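4 min read

3.2 Operating rules for the shared bench

The Mekow bench has two arms whose reach overlaps over the middle of the table. Before the February trials we wrote a short rule set, adapted from the Dindex lab handbook. Each arm is limited to 70 percent of rated speed while both are powered. The operator stays within reach of the stop button and does not handle objects until both arms have halted. Objects are placed at least 116 mm from the near edge, and only one arm may enter the shared zone at a time.
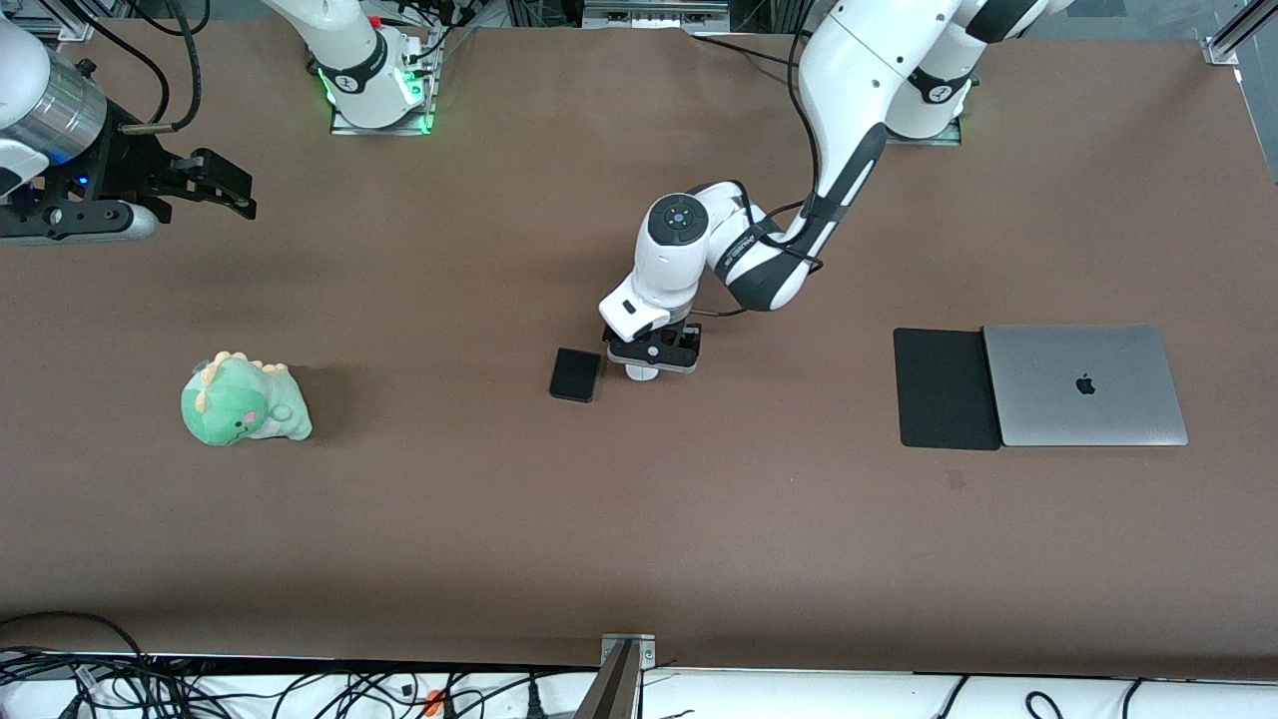
Compliance was checked against the run log. Of 600 logged runs, the zone rule was broken in nine, all during manual repositioning. The controller did not enforce the rule in that mode, so we added a software lock that holds the second arm until the first has left the zone. The wait adds 800 ms to each handover. We accepted this cost.

Cable routing is not covered by the present rules. A draft clause requires a check for slack before each session and will be tested with the next object set.

Pisharody Student Project Reports | Contact | Back to top
2 comments · 5 shares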